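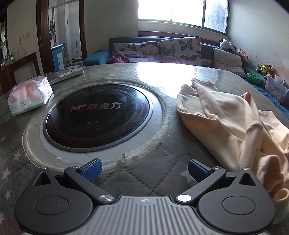
## Robotics club: what the home recording group did this term

The home recording group of the Dudgate robotics club finished its second round of work in February. Many parents and some former members have asked us what the students do when they are not in the club room, so I will try to explain it in this newsletter. I coordinate the group and I wrote this text myself, so please forgive me if it is sometimes more technical than it needs to be.

The group has nine students this year. Each of them takes a hand-held gripper home and uses it to do ordinary tasks: to pick up a thing, to move it, to fold it, to put it back. The gripper has its own camera, which looks over the jaws to the place where the work happens. From these recordings our small arm in the club room, which the students named Yao, should learn how to do the same tasks. At the beginning of the term we had 171 usable recordings. Now we have a little more than 1,000. For the project we planned 4,000, and I think we will need the next school year to get there.

### Why the living room is more difficult than the club room

In the first round all recordings were made on the club bench. It was a plain white surface with good light, and Yao learned quite well. Then we took the arm to the open evening at Tudach, where the table had a patterned cloth, and it missed the sponge again and again. It was a little embarrassing for us, but the students learned more from this evening than from any of my lessons.

For this reason the second round is done on real tables. The one at the start of this item is a good example of what we wanted. The cloth is quilted and has stars on it, and there is a glossy clear layer over it which reflects the window very strongly. A round black cooktop stands on the left side, also shiny. On the right side lies a soft peach-beige garment with many folds. For a person this is simply a table. For a program which must find the edge of a sleeve, it is hard work, because a reflection and a pale fold can look almost the same.

The students discussed for a long time whether the tables should be cleared before recording. At the end they decided for a simple rule: leave on the table what normally lies there, and move only what could break or get hot. A remote control or a package of tissues may stay. Cooktops must be switched off and cold, and I ask the families to check this together with the student.

### The tasks

There are only a few tasks at the moment, and every student chooses from the same list:

- Take a piece of clothing by one corner and pull it flat.
- Fold a piece of clothing once, in any direction.
- Move a small soft package from one side of the table to the other.
- Lay a remote control parallel to the edge of the table.
- Put a small cushion upright on a seat.

The clothing is the least popular task. Thick fabric is kind to the gripper, because the blue pads at the fingertips can hold it well, but it comes back to its old shape when you let it go. Thin fabric slips away. Two students have now written a short guide about how wide the jaws should be open before you come near to the fabric, and how slowly you should close them. The guide is on the shelf in the club room, next to the chargers. Please read it before you take a gripper home, also if you were in the group last year.

### What we changed during the term

We had a problem with movements which were too fast. When the gripper is moved quickly, the picture becomes unclear and the recording cannot be used. In the first weeks we had to throw away a large part of the work, and this was not nice for the students who had spent their evening on it. Now everyone makes one trial recording first and looks at it on the computer before doing the rest. It costs a few minutes and saves a lot of disappointment.

We also changed how we write the notes. Before, each student wrote free text, and it was hard to sort afterwards. Now there is one short form with the task, the kind of surface, the light and a line for remarks. The remarks are often the best part — one student wrote a whole paragraph about the behaviour of a wool sock.

Please remember to wipe the fingertips with a slightly damp cloth after each use. Crumbs from the table stick to the pads, and then the grip becomes weaker. The ribbed plate in the middle should be kept dry.

### Next steps

Before the summer we will train Yao again with the recordings from both rounds, and then take it to the student meeting at Endusberg. The students want to let visitors bring their own piece of clothing, which I find very brave. I have asked them to prepare also a version with a towel, in case the first idea does not go well.

We still look for families who would let us record in their kitchen or living room for one afternoon. Tables with a pattern, a glass top or a shiny cover are very welcome, and round ones too, as most of our recordings so far come from rectangular tables. Faces and voices are not needed for our work, and each family can look at the recordings before they go to the club computer. If you want to take part, write your name on the list at the club room door or speak to your child's group after practice at 5 p.m.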